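3.2 Storage conditions and sampling

Tubers were taken from two farm stores, one at Billum and one at Prernosgate, which differ mainly in how air is moved through the crop. The Billum store is a box store with overhead throw ventilation; at Prernosgate the crop is held in bulk over lateral ducts. Both were loaded within the same week of November and both were kept on a falling temperature programme until the holding temperature was reached. No sprout suppressant was applied before the first sampling date.

A total of 2462 tubers entered the study. At each sampling, 100 tubers were drawn from each store, in equal numbers from the top, the middle and the lowest accessible layer. Tubers with mechanical damage deeper than the skin were set aside at intake and do not appear in the totals. Those showing soft rot were removed on discovery and recorded as losses, as the leakage they produce affects the weight of their neighbours.

3.3 Assessment of greening and skin finish

Greening was scored by eye on the five-point Hashemi scale, where zero denotes no visible green and four denotes green over most of the surface. Two assessors scored each tuber independently under the same lamp. Where the scores differed by one point the mean was used; where they differed by more, the tuber was scored again by both on the following day without reference to the first result. This was needed for 369 tubers, most of them from russet-skinned stocks, in which a brown background makes a faint green difficult to judge.

Skin finish was recorded separately. Roughness, netting and raised lenticels were each marked as absent, slight or marked. We did not combine these into a single index – earlier work with the Evetent protocol did so, and the resulting figure proved hard to interpret when one defect was severe and the others absent.

Greening and glycoalkaloid content are often treated as though one could stand in for the other. Both are promoted by light, but they arise by separate pathways, and a tuber may be high in one and low in the other. For this reason a subset of 200 tubers, spread across all scoring classes, was peeled to a fixed depth and the peel frozen for later analysis. The results are given in Section 4.
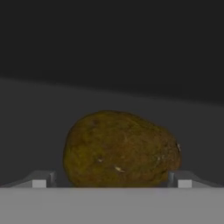

Figure 3. Potato with mottled olive green, ochre and brown skin and an uneven surface (computer rendering).

Weight loss was calculated for each tuber as a percentage of its weight at intake. Soil adhering to the skin was brushed off dry before the first weighing, and washing was avoided throughout because surface water is slow to leave the eyes and the stolon scar. Balances were checked against a reference weight at the start of each session.

Differences between stores were tested with a mixed model in which layer was nested within store. Greening scores were treated as ordinal. With only two stores, the effect of ventilation type cannot be separated from that of site, and the comparisons that follow should be read with this limit in mind.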